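Worside Residents' Association
Minutes of the monthly meeting, 2021-06-18

Present: Socorro Ticona (chair), Danica Vlachou, Jhair Bermúdez, Mei-kuen Chu, Montserrat Alcaraz (minutes)
Absent with notice: Mr. Haris

The meeting was opened at 6:30 in the evening in the ground floor lounge. The minutes of the last meeting were read and accepted with one correction: the bicycle room is closed at ten, not at eleven.

1. Water bill
Danica presented the water bill for the last quarter. The amount is 770 dollars more than in the same quarter of last year. The company Tenico checked the main pipe in February and found no leak there. Jhair thinks the loss is in the toilets of the older apartments, where the tanks run during the night. Socorro asked that each household makes the test with food coloring in the tank and informs Danica of the result. Danica will put the instruction in all the mailboxes.

2. Garden beds
Mei-kuen reported that all the beds on the south side are given for this season. There are 2 households on the waiting list. It was discussed if a bed that is not planted by the end of the month can be given to the next person. Jhair was against, because one of the neighbors had surgery and could not come down. It was agreed that Mei-kuen speaks first with each person and only after this the bed is given away. The garden hose must be rolled up after use. This was already asked in the last two meetings.

3. Front door
The lock of the front door closes badly when the weather is humid. We received two offers. Chávez asks 900 dollars for a new lock and a new closer, with installation. The other offer is lower but it does not include the closer. Voted: four in favor of Chávez, one abstention (Danica, who wanted to wait for a third offer). Socorro will sign the order next week.

4. Noise from apartment 94
Two neighbors wrote to complain about music after eleven. Socorro visited the family and the conversation was friendly. They did not know that the bedroom of the neighbor is behind their wall. No further step for now.

5. Summer dinner
The dinner will be in the courtyard, with tables from the lounge. Each household brings one dish and writes it on the list by the elevator, so that we do not have again so many potato salads. Montserrat buys the drinks. Jhair asks who can lend a second grill. If it rains, the dinner is moved to the lounge.

6. Shared bathroom, ground floor
The bathroom remains open to all residents and their guests. Mei-kuen asked for a second towel hook and this was accepted. The cleaning list for the summer is still missing names, and Danica will ask again on the second floor. Clothes should not stay in the bathroom overnight. Clothes which are found there in the morning will be put in the basket in the lounge.

7. Other matters
Jhair asked for a key to the roof to clean the gutter. Socorro has it and will give it to him.

The meeting was closed at 8:10. 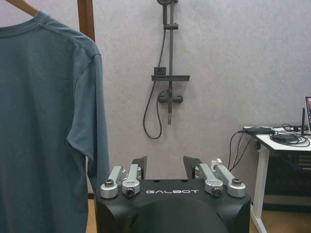 Tasks until the next meeting
Danica: instruction for the tank test, names for the cleaning list
Mei-kuen: conversations about the garden beds, towel hook
Socorro: order to Chávez, roof key
Montserrat: drinks
Jhair: gutter, second grill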